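Minutes, gripper comparison meeting, Wulluvell project
19th February
Chair: Rafferty Tran
Minutes: Hermenegildo Bautista
Present: mechanical, controls, vision and test staff. Apologies received from purchasing.

## 1. Previous minutes

Accepted with one correction. Item 4 of the January minutes gave the wrist torque limit for the Nullel controller in the wrong units. The stored copy has been fixed.

## 2. Actions carried over

- Cable strain relief on the Ospina arm: closed. New clamp fitted, no connector faults logged afterwards.
- Spare finger pads for the white gripper: open. Supplier has asked for a drawing with the revised hole spacing. Bautista to send.
- Clock drift between the head camera and the joint log: closed. Both now take time from the same source at start-up. Vision will keep checking the offset at the beginning of each session.
- Written procedure for changing grippers on site: open, see item 6.

## 3. Scope of the comparison

Tran restated the scope for those who missed the January meeting. Two grippers are being compared on the same arm, using the same controller and the same head camera. Gripper A is the white plastic-fingered unit. Gripper B is the Midstead parallel unit with the flat metal jaws. The task set covers drawers, small items on a tabletop, and bedding. The arm, the camera mounting and the operator's controls are not under review and will not be changed until the comparison is finished.

Controls asked whether firmware on the Nullel could be updated in the meantime. Agreed that it stays on the current version. Any update would mean repeating the baseline runs.

## 4. Results to date

The log stands at 686 attempts across both grippers. Test staff have reviewed all of them and marked each as completed, completed with operator correction, or failed. Attempts stopped by a low battery or a lost network link were taken out before the total was made up.

### 4.1 Drawers

Most of the discussion was on drawers. The bedside unit in the hotel-style room remains the hardest item in the set. The drawer front is curved, so the contact angle changes along its width, and a grasp that works at the middle of the front does not carry over to the ends.

Gripper A copes with this better than Gripper B. The fingers give slightly on contact and settle against the curve. Gripper B needs to be lined up squarely and tends to slide when it isn't. Bautista noted that the Gripper B failures are grouped in the approach phase. Once it has a hold, its pull is steadier and the logged wrist force is lower.

The wrist path was also discussed. With the bed on one side and the wall behind, the arm has to come in from the open side of the nightstand. Controls has seen the planner choose a path over the bed, which brings the forearm close to the headboard. A keep-out volume will be added for the bed and headboard, padded by the width of the wrist.
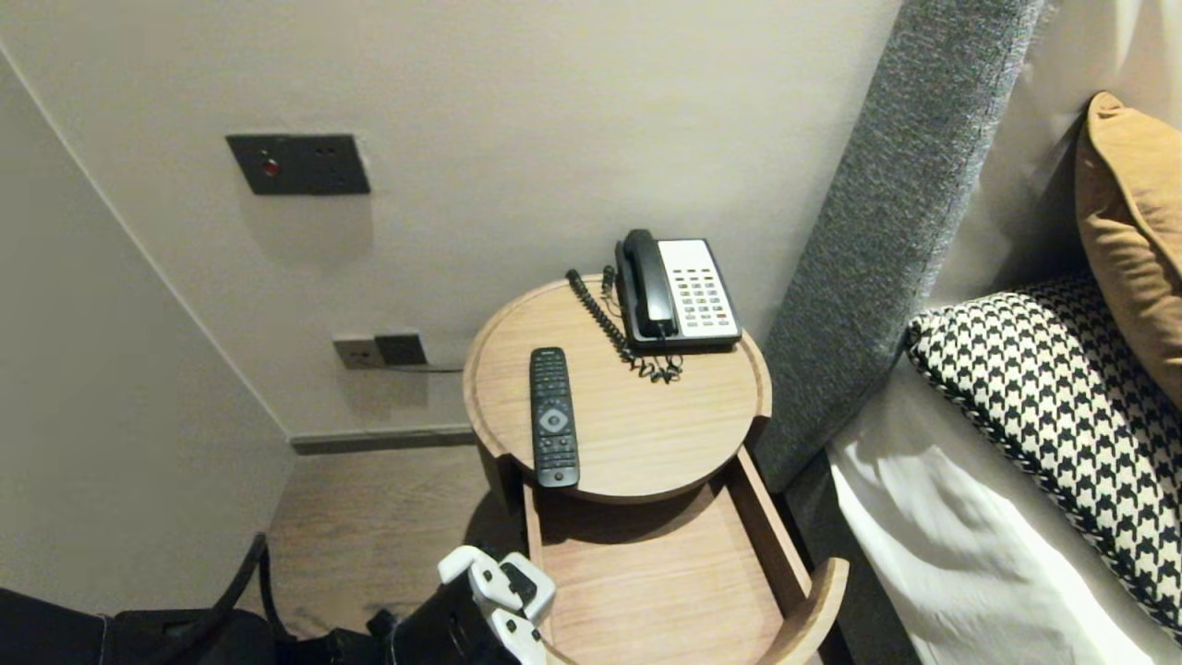
### 4.2 Tabletop items

The television remote is handled reliably by both grippers when it lies clear of other objects. Results are poorer when it overhangs the rim of the table, where Gripper B can tip it before the jaws close. Test to record the position of the remote at the start of each attempt, using the head camera view, so that these cases can be separated.

The corded telephone is a problem for both. Lifting the handset is within reach of either gripper, but the coiled cord drags and can catch on a finger joint. Gripper A is worse in this respect, as its joints are exposed. Mechanical proposed a thin sleeve over the joints. Tran asked that the sleeve be tried off the record first, with no runs added to the log until its effect on finger travel is known.

Vision reported that black items are giving weak depth returns, the handset and cord in particular. Raising the exposure helps but washes out the pale tabletop. No change to be made during the comparison. Vision will process stored data at two settings and report back.

### 4.3 Bedding

Pillows with a firm edge are gripped well by both units. The flat sheet is not. Gripper B picks up a fold cleanly if one is present and otherwise skates over the surface. Gripper A sometimes gathers too much cloth and then cannot release it fully. Agreed that bedding results will be reported separately and will not be folded into the overall score.

## 5. Head camera placement

Vision raised the downward tilt of the head camera. At the present angle the gripper, the drawer and the tabletop all stay in view during the pull, which suits the drawer task. For objects against the back wall the view is steeper than they would like. Test staff were against changing the tilt between tasks, on the grounds that the operators would need to relearn the view each time.

Decision: tilt stays as it is. The present value will be written into the session sheet so that it can be checked after transport.

## 6. Gripper change procedure

A draft was circulated. Main comments:

1. The order of disconnection must be stated. Power first, then data, then the mechanical coupling.
2. The coupling bolts need a torque figure. "Firm" is not acceptable.
3. A zeroing step is required after every change, with the arm clear of furniture.
4. The session sheet should show which gripper is fitted before the first attempt is logged. Two sessions in January had to be sorted out afterwards from the camera record.

Bautista to revise and reissue. Mechanical to supply the torque figure.

## 7. Remaining runs

Six sessions remain on the plan. Tran proposed giving the next four to drawers and splitting the last two between tabletop items and bedding. Test pointed out that this leaves bedding thin. Accepted, given that bedding is being reported separately.

Order of grippers will alternate by session. Where a session has to be cut short, the same gripper goes first in the next one.

## 8. Actions

| Action | Owner |
|---|---|
| Send revised pad drawing to supplier | Bautista |
| Add keep-out volume for bed and headboard | Controls |
| Trial joint sleeve on Gripper A, not logged | Mechanical |
| Reprocess stored depth data at two settings | Vision |
| Add camera tilt and fitted gripper to session sheet | Test |
| Reissue gripper change procedure | Bautista |
| Supply coupling bolt torque | Mechanical |
| Confirm session order and circulate | Tran |

## 9. Other business

Controls asked that the emergency stop be checked by the operator at the start of each session and initialled on the sheet. Agreed, effective from the next session.

Next meeting to be called by Tran when the drawer sessions are complete.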